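4.2 Grasp-point proposals on soft goods

The first version of our grasp planner treated every target as a rigid object with a known surface normal. It worked well enough on boxes and bottles and poorly on cloth. Folded fabric has almost no height, its edges shift when touched, and the depth estimate near a fold is often noisier than the fold itself is thick. In this section we describe the changes made to the perception and planning modules to handle folded textiles in home settings, and how they fit into the Nidura software stack.

Input to the module is a single color view from the wrist camera, together with the finger opening reported by the encoder. We do not use a fixed overhead camera at any stage. The view is passed to a segmentation network that produces two masks, one for the target cloth and one for the supporting surface. The supporting surface matters as much as the target, for the reason given below. Both masks are then sent to the proposal head, which scores points along the boundary of the cloth and returns the best 62 candidates. Each candidate carries a pinch direction and an approach angle.

The fingers always occupy the lower part of the wrist view, so we mask them out before segmentation using a silhouette rendered from the current opening. Early tests without this step gave a steady stream of false boundaries wherever a dark finger linkage passed close to a dark cloth. The silhouette is recomputed for each image. A second device may also be within view, and we assign it to a separate "tool" class so that the planner neither grasps it nor plans a path through it.

Bedding was the hardest surface in our collection. A printed bedspread has many strong color edges of its own, and creases add weaker ones that move whenever the bed is pressed. Figure 3 gives a typical case. The boundary between the cloth and the bedspread is easy to find by brightness alone, but the printed shapes nearby are closed, high-contrast regions, and our original network marked several of them as separate items.

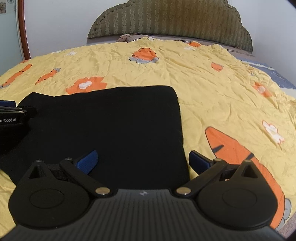 Figure 3. Wrist view over a folded black cloth on a printed yellow bedspread. The fingers are open, with blue pads at the tips. A second gripper is partly visible at the left.

To reduce these errors we added a print-rejection term to the training loss. The term penalizes any predicted target boundary that has no matching change in local texture direction across it. Ink on fabric changes color but leaves the weave and the creases running straight through, while a real cloth edge interrupts them. The term is computed at two scales and averaged. Gönül Eren wrote the original implementation for the Groltov labeling tool, where it was used to flag bad masks for review, and we moved it into training with few changes.

The planner then filters the candidates. A candidate is dropped if the approach path crosses the tool mask, if the pinch direction is more than 5 degrees outside the wrist limits, or if the finger pads would close over a printed region whose rejection score is still uncertain. The last rule is conservative — it discards some good grasps on patterned cloth — but it cut the number of attempts in which the fingers closed on the bedspread itself. Corners are preferred over straight edges when both survive the filter.

We fine-tuned the network on 300 hand-labeled views, all collected with the same model of gripper. Labels were drawn in the Groltov tool and checked by a second person. Views from the Trerkbridge apartments were held out for testing, and no bedding from those apartments appears in the training set.

Two limits remain. The rejection term assumes that texture can be seen at all, and it gives little help on smooth fabrics such as satin. The planner also has no model of how many layers it will pick up, so a pinch on a folded cloth may take the top layer or the whole stack. Layer selection is left to the Carrier controller, described in Section 4.3.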